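### Recording a shower head swap with your Clirden headset

4. Wear the headset snugly and start the Gidano task, then hold the hose nut in one hand and the handle in the other.

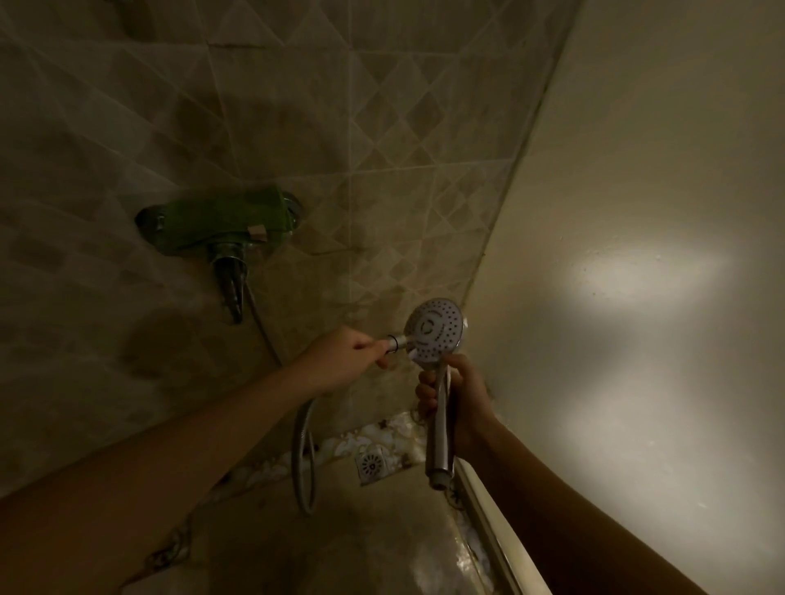
Turn the nut slowly – robots learn best from unhurried hands, and so do we!

5. Bring the head up near the rail and keep both hands in view for five seconds.

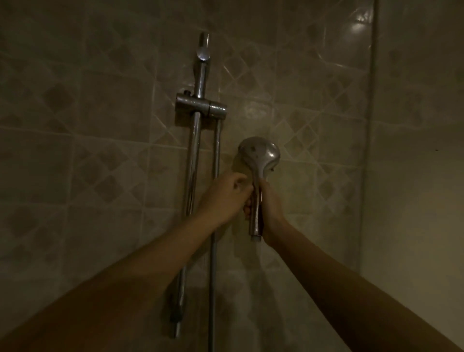

If the light on your headset blinks, simply begin step 5 again.

**Caution:** Never rinse the headset.

6. Finish with the spray face toward you.
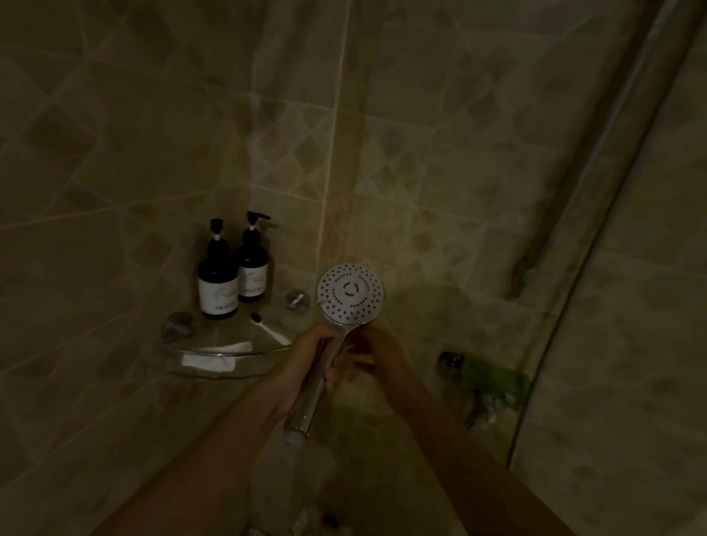 *Fig. 5. Both hands on the shower head*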